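Climberg Film Club, minutes, October 18, 2022

I'm Jadwiga Głowacki and I got stuck with the notes again, so forgive the gaps. Present were me, Gonçalo Bastos, Cường Mai and Wanda Zieliński. Barbara Krajewska sent her vote by text.

July minutes approved, after Wanda made me fix the running time of the western (it was 73 minutes, I'd put 80).

Money: we have $817 in the account. The Sarkar Theater wants $200 for a night and we all said yes pretty fast - the sound in the library room is awful!

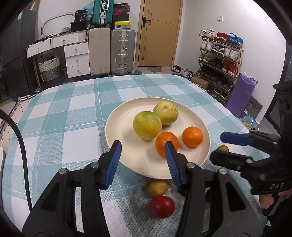
Winter pick took forever. Gonçalo pushed for a three-hour space opera and I love him, but no. Cường wanted a silent comedy with live piano. I argued for a double bill of cheap monster movies, because I think people want to yell at the screen in January. Vote was three to two for the monsters (Barbara's text settled it). Cường gets first pick for spring.

Intros stay under five minutes. Yes, Gonçalo, that means you.

To do: Wanda books the Sarkar, Cường asks about screening rights, I redo the flyer with the right phone number this time.

Next meeting is at Wanda's.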